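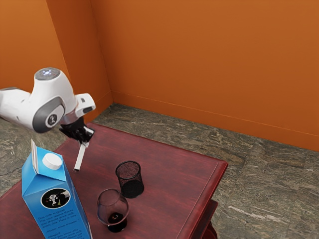

5. Setting up a remote guest interview

Read this section before you book a guest from outside the building. It covers the Berkine console in Studio 2 at Plinberg and the smaller unit in the upstairs booth. The two work in the same way except where a note says otherwise. Live panels with more than one remote guest are covered in section 6.

5.1 Before the day

1. Open the programme diary and check that the studio is free for the whole slot, plus 20 minutes before it. The diary will let you book over someone else's line test, so look at the grey bars as well as the blue ones.

2. Send the guest the joining sheet. It is in the shared folder under Guests, in English and Bengali. Put the programme name and the time in UK time and in the guest's own time.

3. Ask the guest which device they will use. A laptop with wired headphones is best. A phone will do if it is plugged in and set not to ring.

4. Ask how the guest says their name, and write it on the running order the way it sounds. Do the same for the title of any album, book or film they are coming on to talk about.

5. Agree with the producer who will ring the guest if the line drops. Write that number on the running order too.

Note: Guests who are being interviewed from a hotel often find that the connection is fine in the afternoon and poor after six. If the programme goes out in the evening, do the line test in the evening.

5.2 Opening the line

1. Switch on the console at the wall, then at the front panel. Wait for the channel lights to settle before touching any fader.

2. Log in to the Gallar link using the programme's own account, not your personal one. Recordings made under a personal account do not reach the archive.

3. Choose New Session, then Guest, then Audio Only. Use Audio and Picture only when the interview is also being filmed for the website.

4. Copy the session code and send it to the guest. A code lasts for 70 minutes from the time it is made. If the guest joins late and the code has run out, make a new session. The old one cannot be extended.

5. When the guest appears in the waiting list, press Admit. They can now hear whatever is on the clean feed.

6. Bring up channel 5 slowly and ask the guest to talk in an ordinary voice for half a minute. What they had for breakfast is fine.

7. Set the gain so that the meter sits just under the amber. Leave some room for laughter – most guests are louder on air than they are in the test.

Caution: Never send the guest the main programme output. They will hear their own voice coming back late and will stop talking. Always use the clean feed, marked CF on the left of the desk.

5.3 Delay

Every remote line has some delay. Up to 400 milliseconds, the presenter can work normally. Above that, the two of them will start to talk over each other.

1. Read the delay figure at the foot of the Gallar window. It changes all the time, so watch it for a full minute.

2. If it stays above 400, ask the guest to turn off their camera and close anything else that is using the connection.

3. If it is still high, change the session to Low Bandwidth. The voice will sound thinner.

4. If none of this helps, ring the guest and put them through on the phone channel. Dial 122 from the studio handset to get an outside line first.

Note for presenters: On a slow line, ask one question at a time and leave a gap after it. Avoid short agreeing noises while the guest is speaking, as they land in the wrong place.

5.4 Recording

1. Press Arm on both recorders. The main recorder takes the mix. The second, labelled Seneviratne, takes the presenter and the guest on separate tracks.

2. Check that both counters are moving. A red light alone means only that the recorder is armed.

3. Say the programme name, the guest's name and the day into the presenter's microphone before the interview starts. The editor uses this to find the beginning.

4. At the end, keep recording until the guest has left the session.

Caution: The guest can still be heard on the recording after the closing music. Tell them when you have stopped, and do not chat about private matters before then.

5.5 After the interview

1. Thank the guest and tell them when the programme goes out. If it is a pre-record and the date could move, say so.

2. End the session. Pull down channel 5 and switch off its feed.

3. Save both files to the programme folder. Keep the file names the recorders give them and add the guest's surname at the end.

4. Fill in the music and rights form if the guest played or sang anything, even a few lines.

5. Leave the console on if another programme follows within the hour.

The second recorder is cleared every Thursday at 7 am. Anything not copied by then is lost.

Faults on the desk or the link should be reported to Nusrat Miah in technical support, extension 1,046 on the printed list (dial 1046, no comma). Give the studio, the time and the channel. If the fault is on air, ring first and write it up later.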